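4. Your First Steam

Now the fun part! A stacked steamer lets you cook a whole dinner over one pot.

1. Pour in water to the 2,000 ml line.
2. Line each tier with cabbage leaves or paper.
3. Put the slowest food in the lowest tier. 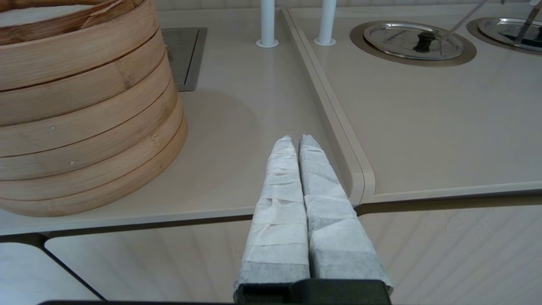

Bamboo steamer with the tiers stacked.

4. Set the stack over the pot and steam dumplings until cooked through.

Caution: Steam burns! Tilt the lid away from you.

Note: Never soak bamboo overnight. Rinse it, wipe it and let it air-dry completely before storing.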